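Bench Tips: Picking a Gripper Without Crying

Try every gripper on the same junk. We used kids' plastic blocks, 20 grabs per shape, on a maple board that deserved to become a cheese tray.

Cylinders flatter everybody. The Caven fingers and the Motham fingers both looked brilliant until the stars came out. A star lying on its side is where sales brochures go quiet.

Wipe the fingertips with a damp rag every 30 grabs. Slow the arm down near the board -- maple dents, and so does pride. Keep the camera and controller settings the same for both sets, or you're just comparing your own fiddling.

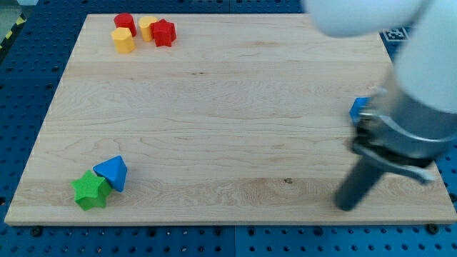
By Awuor Makori | Workshop Tips | March 29, 2020

Park spare blocks in bunches near the far edge and leave the middle clear for set-downs.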